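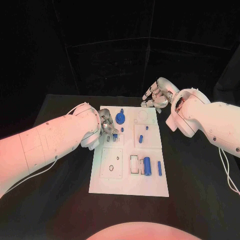

Dos brazos robóticos sobre un tablero blanco con piezas azules.

El día que Borkowska aprendió a restaurar

Hay una pregunta que me gusta hacer cuando visito una empresa, normalmente cuando ya hemos tomado el segundo café y la conversación se ha relajado un poco: ¿cuándo fue la última vez que recuperasteis algo de la copia de seguridad? No pregunto si tienen copia, porque copia tiene todo el mundo, o eso dice, y además suele decirlo con cierto orgullo, señalando un armario al fondo del pasillo. Pregunto por la recuperación, y entonces llega un silencio que a estas alturas me resulta hasta entrañable.

En Borkowska, una casa de papelería y encuadernación fundada en 1817 que sigue ocupando la misma manzana de Emitz, el silencio fue larguísimo. Barbara Bednarek, que lleva la administración y, por esas cosas que pasan en las casas pequeñas, también la informática, miró por la ventana, volvió a mirarme y se echó a reír.

«Una vez recuperé una hoja de cálculo», me dijo. «La de las vacaciones. Y me costó una mañana».

De aquella risa salió una invitación. Me contó que iban a hacer un simulacro de restauración completo, con los sistemas principales apagados a propósito, y que si quería podía ir a verlo. ¡Cómo no iba a querer! Llevo años escribiendo sobre secuestros de datos, correos fraudulentos y contraseñas apuntadas en el reverso de un calendario, y casi siempre llego cuando el daño está hecho y la gente tiene muy pocas ganas de hablar. Ver a una empresa pasarlo mal por voluntad propia, con bocadillos y el teléfono desviado, era una oportunidad que no pensaba dejar escapar.

El miedo y el cuaderno azul

El encargado de dirigir el ejercicio era Hubert Urbańczyk, de Rirkus, una consultora que se dedica a preparar a empresas medianas para los días malos. Es un hombre tranquilo, de los que llegan pronto y dejan el abrigo bien doblado. Repartió unas hojas con la situación de partida: de madrugada, alguien ha entrado con la cuenta de un antiguo empleado, ha cifrado los servidores de archivos y ha dejado una nota pidiendo dinero. Los pedidos, las facturas y las plantillas de impresión no están disponibles. La empresa abre en una hora.

A partir de ahí, Hubert se sentó y no volvió a abrir la boca en un buen rato, cosa que a mí me pareció de una crueldad exquisita.

Lo primero que hizo Barbara fue buscar el plan de emergencia. Lo tenían, sí, y estaba bastante bien redactado, pero estaba guardado en el servidor de archivos. Es un clásico del género, me explicó después Hubert, casi con cariño. El plan que sirve para cuando se cae el servidor duerme en el servidor. En Borkowska lo resolvieron sobre la marcha gracias a un cuaderno azul de tapa dura, encuadernado en la casa, claro está, donde Barbara va apuntando desde hace tiempo los teléfonos de los proveedores, los números de contrato y algún que otro recordatorio para el taller.

El cuaderno salvó la primera hora. La segunda fue otra historia. Para entrar en la consola de Trutero, el programa con el que hacen las copias, hacía falta un código de un solo uso, y el código llegaba a un buzón de correo que, según el guion del ejercicio, también estaba fuera de servicio. Hubo llamadas, hubo una espera con musiquita y hubo un momento en que Barbara se quitó las gafas y las dejó encima de la mesa con mucho cuidado, que es, según me han dicho sus compañeros, señal de que conviene hablarle bajito.

Lo que decía el panel

Conviene detenerse en un detalle, y perdónenme si me pongo un poco pesada. El panel del programa llevaba meses mostrando todas las tareas en verde. Cada noche, la copia terminaba y el sistema lo anotaba puntualmente. Cuando por fin consiguieron entrar y lanzaron la restauración, los documentos volvieron sin problemas: contratos, presupuestos, los catálogos antiguos escaneados, todo en su carpeta. La base de datos de pedidos, en cambio, no arrancó.

Se estaba copiando mientras seguía abierta y en uso, archivo por archivo, sin el paso previo que la deja en un estado coherente. El programa había hecho exactamente lo que se le había pedido. La casilla que faltaba por marcar estaba en una segunda pestaña de la configuración, y quien la configuró en su día se jubiló y ahora cultiva tomates.

Hubert tenía prevista una salida para un caso así, una exportación semanal que el propio programa de pedidos guarda por su cuenta, y con ella levantaron el sistema. Perdieron, en la ficción del simulacro, los pedidos de 2 días. Barbara calculó en voz alta a qué clientes habría tenido que llamar para pedir disculpas, por orden de mal genio, y la lista le salió de memoria.

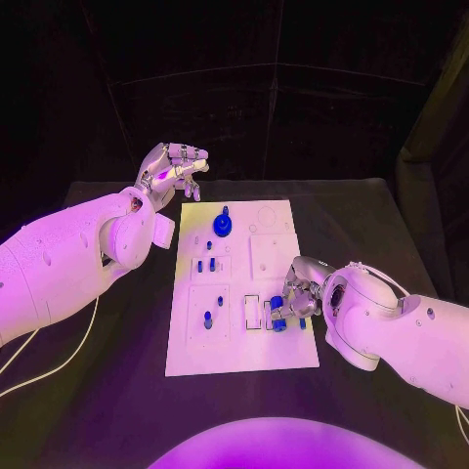
¿Cada cuánto debería una empresa pequeña probar sus copias de seguridad?

Lo razonable es recuperar algunos archivos sueltos todos los meses y hacer una restauración completa, con las aplicaciones en marcha, al menos una vez al año y siempre que se cambie de servidor o de programa. La prueba termina cuando una persona que usa esos datos a diario los abre y confirma que puede trabajar con ellos.

Esa última parte me la repitió Hubert varias veces mientras recogíamos los envoltorios de los bocadillos. Un técnico ve que la base de datos se abre y respira; la persona de facturación entra, busca el recibo de un cliente concreto y descubre que faltan los adjuntos. En Borkowska fue justamente una compañera del mostrador quien se dio cuenta de que las tarifas restauradas eran las antiguas, y lo dijo con una timidez innecesaria, porque era el hallazgo más útil de la tarde.

También hablamos del dinero, que siempre acaba saliendo. Hubert es muy partidario de conservar una copia desconectada, un disco que se enchufa, se llena y se guarda en otro edificio, además de la que viaja por la red. Le pregunté si eso no resultaba un poco anticuado y me contestó que los intrusos, en cuanto entran, buscan las copias para borrarlas, y que un disco metido en un cajón a tres calles de distancia les queda francamente incómodo. Barbara ya le había echado el ojo a un cajón en casa de su hermana; Hubert le pidió, con mucha delicadeza, que al menos lo cifrara y que pensara mejor en la caja fuerte del almacén.
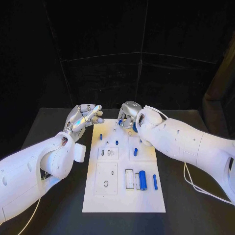 Con las cuentas de usuario hubo más tela que cortar. La plantilla es de 60 personas, y al repasar los accesos aparecieron 10 cuentas que ya no pertenecían a ningún trabajador. Había una de un becario del que solo se recordaba que tocaba el acordeón. Otra tenía permisos de administración y una contraseña que, por lo visto, había sido compartida por media oficina durante una campaña de Navidad. Se desactivaron todas antes de marcharnos, en una especie de pequeña ceremonia con aplauso incluido.

Me preguntaba yo, de camino a la estación, si no exageramos a veces los periodistas al contar estas cosas siempre desde la catástrofe. Las grandes fugas de datos tienen su público, con sus cifras mareantes y sus comunicados de madrugada. Un grupo de personas delante de una pantalla, esperando a que una barra de progreso llegue al final, da para mucho menos titular. Y sin embargo aquella tarde en Emitz aprendí más que en muchas jornadas con acreditación y bolsa de tela, quizá porque pude ver las caras mientras las cosas fallaban.

Volví a llamar a Barbara al cabo de unas semanas. La casilla está marcada, me dijo, y la ha comprobado ella misma. El plan de emergencia está impreso y cosido, con guardas de color crema y un lomo precioso (no podía ser de otra manera en esa casa), y hay un ejemplar en recepción y otro en el taller. El código de acceso llega ahora a dos llaves físicas, una para ella y otra para el jefe de producción, que al principio la llevaba colgada del cuello y ya la ha perdido una vez.

La encontró en el bolsillo de la bata. El próximo simulacro lo harán en abril, sin avisar a la plantilla, y me ha pedido que no publique el día.

Contacto | Publicidad | Suscripciones | © Todos los derechos reservados | Volver arriba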